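The Great Winter Pack-Away

Hello again! Every year I promise myself I'll get the cold-weather gear sorted before the warm spell hits, and every year I'm still tripping over boots in the hallway. This time I made a proper start on it, so I thought I'd pop a little gallery up for those of you who liked the linen cupboard page (the one with the terrible shelf paper – I've since ripped it out, you'll be glad to hear).

I'm in the small flat on Ridness Lane now and storage is tight. There's one wardrobe, a shallow cupboard over the door, and the gap under the bed where I've got 2 flat zip bags from Histodwood. They were 24 dollars and the zips catch a bit at the corners, but they slide in and out nicely on the floorboards, so no complaints from me.

I do all my folding on the bed. The ironing board is too narrow for anything puffy, and the kitchen table always has something sticky on it! Sides in first, then up from the bottom, then I lean on the whole thing with my forearms to squash the air out.

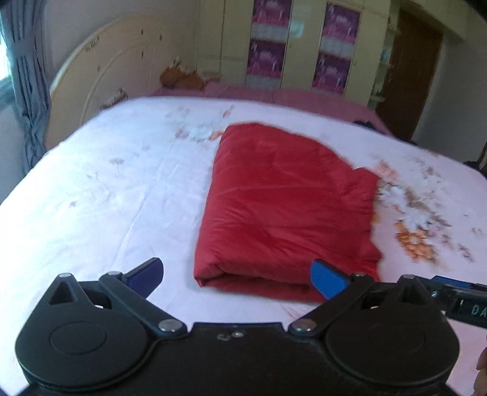

Puffy things go in the bags last, on top of the jumpers, or they end up flat as a pancake by next winter. I used to cram everything into one of those vacuum bags from Skiken and my favourite quilted coat never got its shape back, poor old thing. These days I leave a bit of room and throw in a cedar block – lavender makes me sneeze.

The red quilting looks rather cheerful against my floral sheet, I reckon. I've had that sheet for ages and the orange and peach flowers have gone soft and faded, and I like it better for that. The pink at the top end doesn't match it in the slightest, and I'm not a bit sorry about the colour clash.

Scarves and gloves are next, once I work out where the other grey mitten has got to. If anyone has a clever way of storing woolly hats, pop it in the comments!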